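Oltau folding table, six months in

I bought the Oltau for the back room in March, having decided I was a person who needed a dedicated surface for folding laundry. It cost $294, and I could have folded on the bed for free until I died.

Putting it together took 30 minutes and one allen key, which I've since lost. The top is white, smooth and a bit slippery. Cotton behaves itself. Anything with a bit of polyester in it slides off toward the floor at its own pace, and a shirt left in a heap stays in a heap, so there's been no miracle on that front.

The white shows everything. Lint, mostly, and a grey smear from a pair of jeans that took two goes with bicarb to shift. Damian Moser, who has the cheaper Gikby, tells me his came in charcoal and hides the lot. He has told me this more than once.

Height is good. I'm tall and my back has stopped complaining after the sheets. The legs lock firmly, though the left rear one needs a kick, and the rubber foot on it fell off in the second week. I emailed Orberg, who sell the thing, and got a new foot plus a catalogue I didn't ask for.

Would I buy it again? Probably, on sale. It's a table. Fitted sheets still beat me, and I can't in fairness take a star off for that.

Four stars.

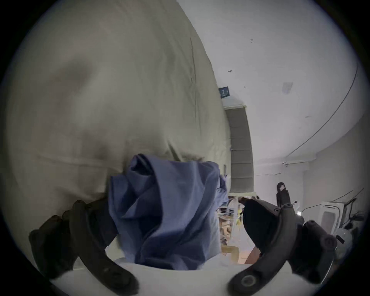 Related reviews
Gikby charcoal work table
Mayrhofer steam iron, 2000 watts
Drying racks for small flats
Thaddäus Wyss on ironing boards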